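Eighteen Years of Mending With Müzeyyen Yazıcı
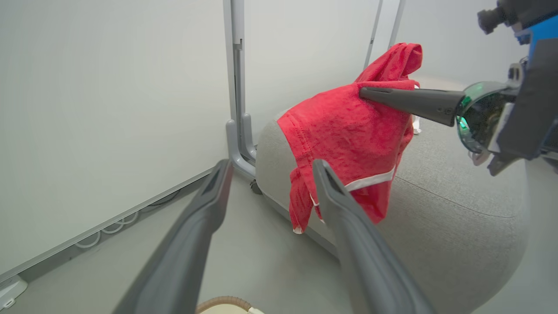 A red garment over a gray ottoman.

Müzeyyen Yazıcı has a sock stretched over her left hand when I arrive, and she keeps on darning while we talk. She has been mending clothes for 18 years, first for her cousins and now for half of Villanueva Street, and I have rarely met anyone so happy about a hole.

"Look at that one!" she says, holding up the heel. "You get to decide what goes there. How often do you get to decide something about a sock?"

She learned from a neighbor, Şükran Coşkun, who made her unpick her first patch three times. "I cried over it," Yazıcı says. "Then I did it a fourth time and she put it on and wore it to the market."

T-shirts are her favorite, which surprised me. The cloth stretches, so she uses a ballpoint needle and leaves the stitches a little slack. "People pull the thread tight and then the whole thing puckers. Let it breathe, it's a shirt!"

Her Friday evening table at the Setamden library started with 5 people and one pair of scissors. Now the chairs run out, and Bilal Nasrallah brings his own stool (and usually a bag of his kids' pants, all gone at the knee).

I asked what a beginner should buy. "Needles. Thread close to the color, or nowhere near it. Start on something you only wear at home."

I went home and did a sleeve. It's crooked and I love it.

Contact us | © Nidham Neighborhood Paper | Back to top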